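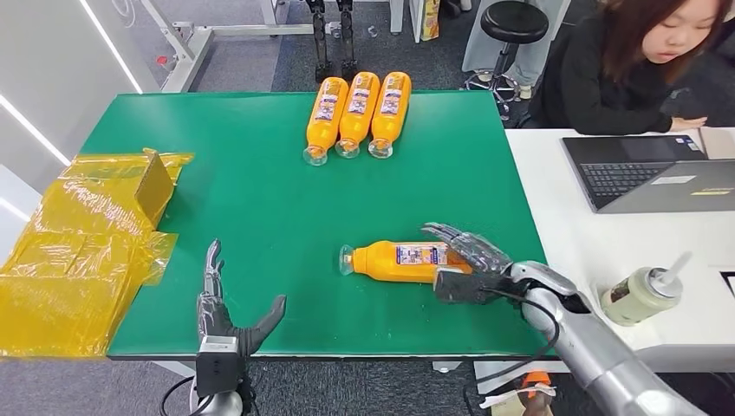 **Clindberg, November**

**Can a robot put the drinks away? Makori opens its chores bench, and would like your opinion**

Anyone who has come home with four bags of groceries and a sore shoulder has probably wondered when a machine might take over the unpacking. Makori, the Clindberg workshop that has spent the better part of two years trying to teach humanoid hands to do ordinary jobs, is pleased to announce that its chores bench program is moving into a second stage, and that the results of the first stage are being released in full, including the parts we would have liked to go better.

The program asks a plain question: are machines ready to do household and shop-floor chores yet? Our answer, after a first stage of 671 attempts at everyday handling jobs, is "some of them, slowly, and with a person nearby." We think that's a cheerful answer, though we understand if anyone who was hoping to hand over the dishes by Christmas feels a little let down.

**What we tried**

The first stage stayed at the table. The jobs were chosen from lists that families and shop staff wrote for us, and they are about as humble as jobs get: picking up a drink bottle that is lying on its side, standing it upright, lining it up with its neighbours, moving a soft package without squashing it, folding a tea towel. Of the 671 attempts, 316 used plastic drink bottles, which our shop partners asked for again and again. Bottles roll, the labels are slippery, and the liquid inside shifts its weight just when the fingers have settled.

On bottles, the hands finished the job without help 83 per cent of the time. On tea towels we're not ready to boast (the towels are winning at present, and we've bought a nicer set for the second stage in the hope that it's their fault).

"My mum watched it pick up a bottle and said, 'Well, I could've done that,' and she's quite right, she could have, and faster too," said Hamisi Nyanda, who leads the program at Makori. "But she's 80, and bending down to the bottom shelf is the part she'd gladly give away. So when people ask me whether it's useful yet, I tend to ask them which chore they dislike the most, and then we have a proper conversation. Speed will come. I'm much more interested in whether it can be gentle, and whether it'll carry on sensibly when somebody has left the shopping in a heap."

**The shop-floor side**

Dramusport, the sporting goods and drinks retailer, has been our shop-floor partner from the beginning and will host the second stage in the stockroom of its Clindberg store. The work there will be facing up shelves, sorting returned goods into tubs and topping up the drinks fridge before opening, from six in the morning until the first customers arrive.

Erick Kashindye, stockroom manager at Dramusport, was kind enough to lend us his opinions throughout, and there were plenty of them. "I told them on the first visit that a fridge is never tidy when you get to it," he said. "There's a bottle on its side, there's one with the label facing backwards, there's a muesli bar somebody changed their mind about. If the robot needs everything lined up before it starts, then I've already done the job for it. They took that on board, and I will say it's come a long way. My crew aren't worried about it. They mostly want to know if it'll do the cardboard."

(We have added cardboard.)

**What comes next**

The second stage brings in Erkard, whose engineers will be working with us on fingertip sensing, so that a hand can notice a bottle starting to slip and adjust its grip. It also brings in kitchens. Households in the Clindberg area are invited to put their names down for a home visit, during which our team will spend a morning watching how the chores really get done and asking a great many questions about drawers. No robot will come along to this first visit, and there's no need to clean up beforehand. We'd much prefer that you didn't.

The results from the first stage, with our notes on every failed attempt, can be collected from the Makori front counter or requested by post. Visitors are welcome at the chores bench by arrangement, and the kettle is generally on, operated for the time being by a member of staff.

**Media enquiries:** Hamisi Nyanda, Makori, Clindberg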